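Search the help pages
Search All topics Unanswered only

Is the Ketden two-arm kit worth it for small kitchen items?

Posted August 7, 2024

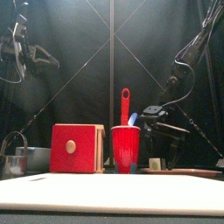
Mohammed-Awal Kwofie wants to know first what "ready to run" covers, as the sales page says it and the parts list doesn't. Fair point, and I can't tell him. I'm looking at the Ketden kit, two arms with grippers, at 2748 for the set. We'd use it for handling practice at Dromcombe - a red cup with utensils in it, a little red box with a round knob, a pot with a wire handle, bowls, that sort of thing. The seller says it will learn a new task from 60 demonstrations. Has anybody outside the company gotten that to happen? I've been burned by this kind of promise once already and I have to defend the purchase.
Senyo Mahama

3 comments Share

Mohammed-Awal Kwofie
My problem with the 60 figure is that it doesn't say what counts as learned. Ask them for the success rate with the cup moved a hand's width from where it was in training. Then ask for it with a different cup. When I asked in April I got a brochure back.

Look hard at the cables too. On any arm with the wiring looped on the outside, I'd want to see it run through its full reach before paying. And find out if the 2748 includes the mounting and the software after year one. On my quote the software was a separate line, 1389 a year, in small type on page 2.

The arms may be fine. I just wouldn't sign anything on the strength of a demo the seller set up. Bring your own pot and your own bowl, and pick the order of the tasks yourself.

5 comments Share

pledlow_bench
get the asante one, cheaper. never tried the ketden but they're all the same motors inside

Senyo Mahama
Same motors according to who? I'll ask for the moved-cup numbers and a trial with our own stuff. If they say no to the trial I'm out.

1 comment Share

Related
Asante single arm: gripper won't close all the way
Does the Pledlow service plan cover cables?
Ketden returns - who pays the freight?
Teaching an arm to open a box by its knob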